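The train to Clivdale takes nearly two hours and the buffet was shut, so I arrived at the Skirnlow games fair wanting a bacon roll more than anything else. Found one, too, from a van by the side door, and it was very good (proper brown sauce, none of your sachets).

I'd never been before. It's held in the old wool hall, up three flights of stairs, and they'd crammed in far more stalls than I expected - jigsaws, dominoes, second-hand board games in carrier bags, a man selling nothing but dice. Entry was a fiver and you got a stamp on your hand that I still haven't managed to scrub off.

I spent most of the morning at the Stöcker stand, where they were showing how they cut jigsaws. Such a racket! The press comes down with a thump you can feel in your feet, and then someone breaks the sheet up by hand into a box. I asked if pieces ever go missing and got a long answer about sweeping up. I bought a 500-piece harbour, which my sister will say is too easy.

Chess had a corner to itself, with roll-up boards in green and cream, and I liked it there because it was quieter than the rest.
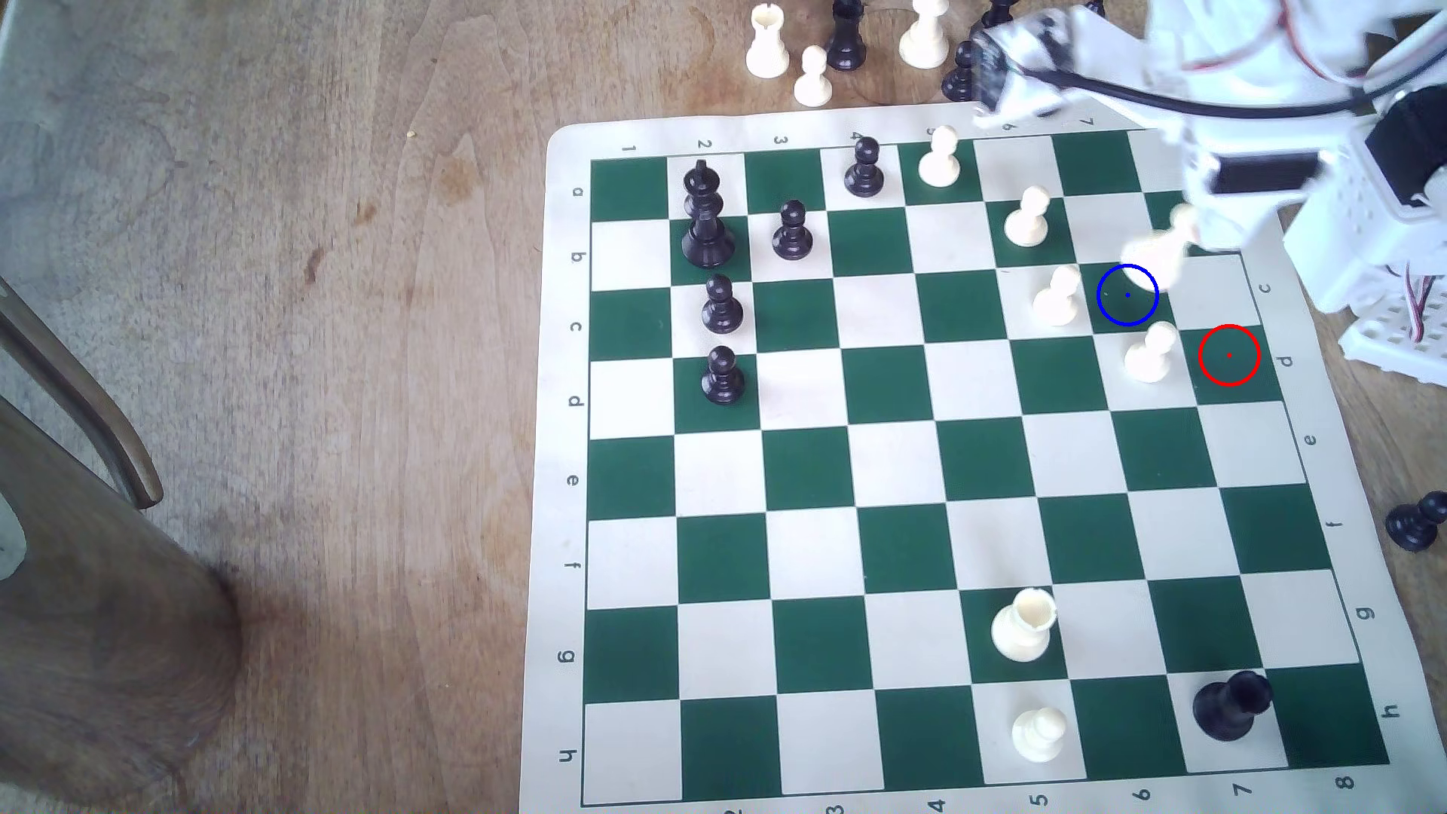
Khurram Ansari reckoned the fair was better when it was all on the ground floor, and said you could get a pushchair round it then and still hear yourself talk. Fair point about the stairs. My knees agreed by the third trip.

After lunch I went to the Plukesico talk on how a family game gets made, which ran over by half an hour and I didn't mind a bit. They'd brought along early versions drawn in felt tip on cereal boxes, and one had a rule about swapping seats that they'd dropped after somebody's gran objected. I'd have kept it!

I did a last lap before the train, the way you do, when the prices come down and the stallholders get chattier.
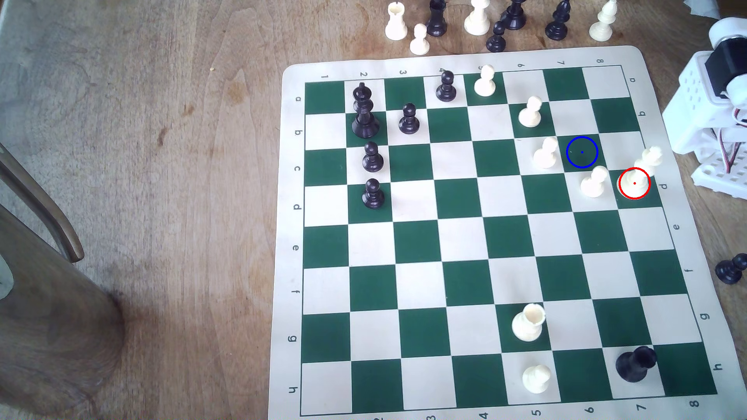 By then I'd also picked up a set of dominoes in a tin and a card game with 8 cards missing, sold to me for 50p with a very straight face. If you're going next November, take cash, and book your seat home before you set off.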